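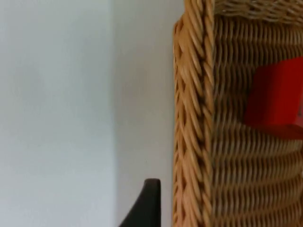 wrist view, gripper beside the basket, red block

September 18, 2019

Late again. Writing this on the bus so excuse the state of it.

Budget sheet due to Eglė by Friday and I have most of a page, which is better than Monday when I had a title. Spent the morning on baskets and blocks with Younes. Wicker is a pain for the fingers — all those bumps on the rim. He wants the slimmer tips. The slimmer tips are not in the budget. Nothing is in the budget, that is rather the point of the budget.

What I have so far:

Second arm. Kindent quote came back at 3887 with the gripper, without the wrist camera. Camera is another 128. Delivery not mentioned anywhere, have emailed, no answer. Doaa says ask for it in writing that spare fingers are the same fitting as the ones we have, as last time they swore they were and we ended up filing them down in the kitchen. Good point. Put it in the email. Forgot to attach the drawing. Sent it again with the drawing.

Renting. Prorent would do the same arm for 700 a month, three months minimum. So 2100 and then it goes back and we have nothing. But we'd have it in October, and buying means December if Kindent are on time, and when were they ever. Maxence is all for renting. Maxence is also not the one who has to pack it up and send it back in one piece. I went back and forth on this all through lunch and ate someone elses yoghurt by mistake.

Fingers. Tamunex do a softer pair, 600 the set. Seems mad for two bits of rubber. Younes thinks we could mould our own over the grey ones and he may be right but who has the days? Not him, he's on leave from the 30th. Left the line in with a question mark after it. Eglė hates question marks in a budget.

Table, bench, power strips — Gilberto has those in his own sheet, thank god. MUST check he has actaully counted the second bench. Last year we both thought the other one had it.

Rang Ghoneim in the afternoon about the service contract. On hold for ages, then a very nice woman who could tell me nothing until I had a serial number for a machine I haven't bought. Will try again if we go the buying way. If we rent it's in the price, or Maxence says it is. Haven't seen it in the terms. Read the terms!!

Thinking now: rent one for the autumn, ask for the purchase in next year's money. Costs more in total, I know. But the work is waiting and one arm between four of us is silly, Doaa has been coming in at seven to get her turn and she looks awful. Eglė will say why pay twice. I need an answer to that which isn't "Doaa looks awful".

Maybe ask Prorent if any of the rent comes off the price if we keep it. Some places do that. Should have asked on the phone, didn't think of it.

Tomorrow —
ring Prorent, early
chase Kindent re delivery
Gilberto, bench
replace yoghurt
more baskets with Younes, he wants to try different heights for the arm before he's off

My stop. Left the good pen at work.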